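Motorcycle Pre-Ride Check, Dresgate Riders Club
Filled in by Sekar Ginting, November

Bike: Leinonen twin, odometer 3,441 miles
Route: Nolladholm and back, Saturday

1. Front tire: OK. Tread is good, no cuts on the side.

2. Rear tire: OK, with comment. One small stone was in the tread, I removed it. Please look again after the gravel part.

3. Chain: ADJUST. It was too loose at the middle point. Rear axle nut moved and tightened again, marks on both sides are equal.

4. Front brake: OK. Lever is firm. Pads have enough material for this trip.

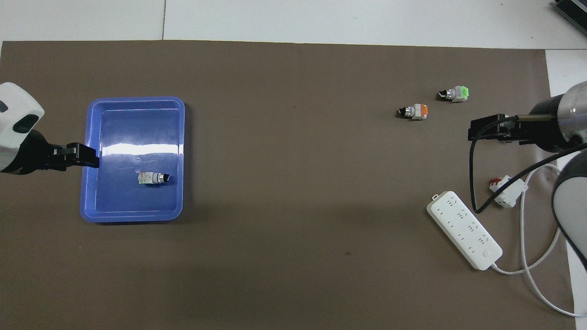
Blue tray on the work mat.

5. Rear brake: OK. The brake light comes on with the pedal and also with the lever.

6. Engine oil: OK. Checked with the bike straight up, level is between the two lines.

7. Headlight and signals: REPAIR. Left rear signal blinks too fast. New bulb ordered from Clalalix.

8. Clutch cable: OK, with comment. A little stiff at the handlebar end. Kevin Dunne says it can wait until the winter service, but I would prefer to do it before.

Items 3 and 7 must be signed by a second person. Kevin signed for the chain. Item 7 is still open, so the bike stays in the garage until the bulb is changed.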